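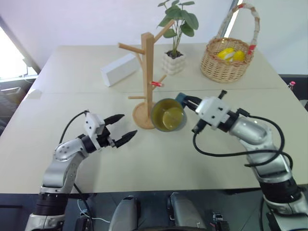 How many mugs can a countertop mug tree hold?

Four to six on most of the trees people buy, one per peg, and fewer if the mugs are wide or the handles are small.

Home | Files | Notes | Changes | Issues

# mug-tree-notes

A small, growing collection of plain-text notes on wooden mug trees: how the pegs are set, which mugs hang well, which ones swing and knock their neighbors, and how to get the most out of one little round footprint on a counter or table. I love these things. They cost next to nothing, they free up half a cupboard shelf, and a good one makes your mugs look like you meant to own them!

The first version went up in January as a single text file. It got long, so now it is a folder with a README.

## What's in here

- `trees.csv` - one row per tree, with post shape, base shape, peg count and peg angle
- `mugs.csv` - one row per mug, 154 so far, with handle opening, weight empty and rim width
- `pairs.csv` - which mug was tried on which tree, on which peg, and how it sat
- `notes/` - longer write-ups, one file per tree
- `LICENSE.txt` - do what you like with it, a mention is nice

All lengths are in millimeters and all weights are in grams. If a cell is blank, it wasn't measured. Please don't fill blanks with zeros, I spent an evening undoing that once.

## Columns in pairs.csv

`tree_id` and `mug_id` match the other two files. `peg` is a short code: U for upper, M for middle, L for lower, then L or R for the side as you stand facing the tree, and B if the peg is around the back. So `UR` is upper right and `LL` is lower left. Trees with a twist in the peg layout get whatever code seemed closest, and the write-up explains it.

`sit` is one of these words:

- `steady` - hangs and stays put when the tree is nudged
- `swings` - stays on but moves
- `touches` - rests against the post, the base or another mug
- `off` - won't stay on, or the handle won't go over the peg

`touches` isn't a bad mark. Plenty of mugs lean on the post and are perfectly happy there. It only matters if you have a glaze you care about.

## Trees covered so far

**Tiser.** Square post, round base. The square post is a bigger deal than I expected - a mug leaning on a flat face stays where it leans, and on a round post it tends to roll off to one side. Pegs are fairly steep, so even heavy mugs slide inward and stay.

**Brastell.** Round post, round base, shallow pegs. Very pretty. Light mugs do great on it. Anything with a thick bottom wants to tip forward, and the two lower pegs are close enough to the base that tall mugs get marked `touches` almost every time.

**Ghumman.** The tall one. Lots of air between upper and lower pegs, so you can hang big soup mugs over espresso cups with no trouble. It does need a wide base and has one, thank goodness.

**Dasovano.** Short and sturdy, and the pegs have a little rounded bump at the tip. It stops mugs from walking off, but small handles catch on it. If your handles have an opening under 50 mm from top to bottom, check the rows for this tree before you get excited.

## Hanging order

I get asked about this more than anything else, so it gets its own section.

Start low. Put the heaviest mug on a lower peg, then the next heaviest on the lower peg across from it, and work up. If you load one side first, a light tree will lean, and the last mug always seems to be the one that does it. Unloading is the same thing backward, top pegs first.

Bring the handle to the peg, tip included. What I mean is: hold the mug so the handle opening lines up with the end of the peg, slide it on along the peg's own slope, then let the body drop. Pushing straight in toward the post works on flat pegs and is a pain on steep ones. Keep your other hand near the base the first few times, at least until you know how your tree behaves.

Leave the back pegs for mugs you don't use daily. Or turn the tree! I went 2 years without thinking of turning the tree.

## Known gaps

- Nothing on metal trees yet. I'd like some.
- Travel mugs are out, the handles are all over the place.
- The angle column in `trees.csv` was read off a school protractor and is good to roughly 3 degrees.
- Stoneware and porcelain are lumped together under `ceramic`. Older rows may never get split.
- No wall racks, no under-shelf hooks. Great things, different folder.

## Adding your own

Open an issue or send a patch. One mug on one tree is plenty. Measure the handle opening at its tallest point, weigh the mug empty, and try every peg if you have the patience. New trees need a row in `trees.csv` and a couple of sentences in `notes/` - the more opinionated the better.

## Changes

March 20, 2021 - added Dasovano, fixed swapped peg codes for Ghumman, new hanging order section.

mug-tree-notes | Free to copy and share | Contact: open an issue | Back to top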